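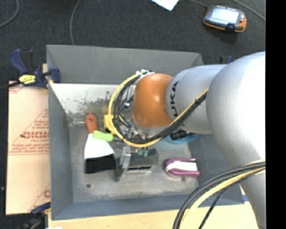
Keeping dry maize and beans through the winter

We grow a small plot of white maize behind the house in Clonach, and every year people ask me how I keep it without weevils. My aunt Petronella Chauke taught me most of it. I write it down as she told me, with a few changes for a colder kitchen.

Drying

Leave the cobs on the plant until the husks are like paper. If the autumn is too rainy, pick them earlier and hang them by the husks in a place with moving air. Do not hang them above the cooker, the steam goes into the grain.

To test, bite one kernel. It must crack. If your teeth make a mark and it does not break, give it one more week. With beans I use a hammer on a stone: a dry bean goes to pieces, a bean which is not ready becomes flat.

Shelling

Twist two cobs against each other over a basin. The first row is the difficult one, so push it out with the handle of a spoon. Take away all broken kernels and eat these first, they spoil before the others. Winnow outside, with a light wind, and shut the windows of the kitchen before you start. I forgot this once and was finding chaff until July.

Against insects

Put the dry grain in strong bags and leave it in the freezer for 4 days. After this, let the bags come to the temperature of the room before you open them, otherwise water forms on the grain. Bay leaves smell pleasant but I never saw that they stop a weevil.

Containers

I use glass jars of the old Ralley kind with a rubber ring. Change the ring when it becomes stiff. Buckets with a tight lid are also good for bigger amounts, but wash them with soda if they had pickles inside. Fill to the top, so there is little air. Write the year and the variety on paper and put it inside the jar; ink on the lid is gone after one summer.

Keep the jars dark and cool, not beside the boiler. I look at mine every 12 weeks. If there is fine dust at the bottom, sieve the grain and freeze it again. Grain with mould or a sour smell must be thrown away, also not given to the hens.

Older beans need a longer soaking, up to 20 hours, with the water changed once.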